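Uvness Support Desk
Ticket 3203
Subject: Laundry unloading set, wrist view missing from part of the upload
Raised by: Anitha Shenoy, Data Collection, Druvden site
Assigned to: Muthu Palaniappan
Priority: 2
Status: Awaiting confirmation

Reported problem
Of the 70 demonstrations submitted on Saturday for the task "move clothes from washer to basket", 17 are shown in the review tool without a wrist view. The joint and gripper records for the same demonstrations open normally. The operator received no warning during recording. The set is required for the next training run and cannot be released in its present state.

Response, M. Palaniappan, 09:40
Please confirm whether the wrist files are present on the station's local disk, and do not clear the disk until this ticket is closed. Kindly also attach one still from a demonstration that displays correctly.

Reply, A. Shenoy, 11:15
The files are present on the disk and play from start to finish. A still is attached as requested.

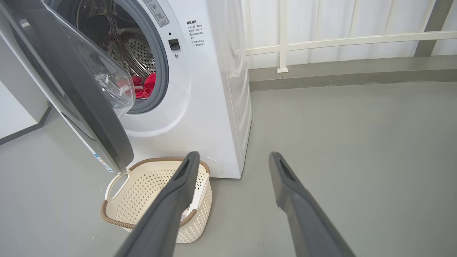

Attachment 1: wrist view, washer door open, red item at the drum opening, basket empty.

Response, M. Palaniappan, 14:05
Thank you. The attached view is acceptable for training: the drum opening, the basket and both fingers are within view. The fault lies in the transfer. The upload was resumed after a loss of connection, and the wrist files still in the queue were marked as sent. The 17 demonstrations need not be recorded again.

Action required
Resend the wrist files only, under their existing names. Reopen the set in the review tool and check that each demonstration starts and ends at the same time in both records. Report any mismatch on this ticket.

Reply, A. Shenoy, 16:30
Files resent. Checking is in progress.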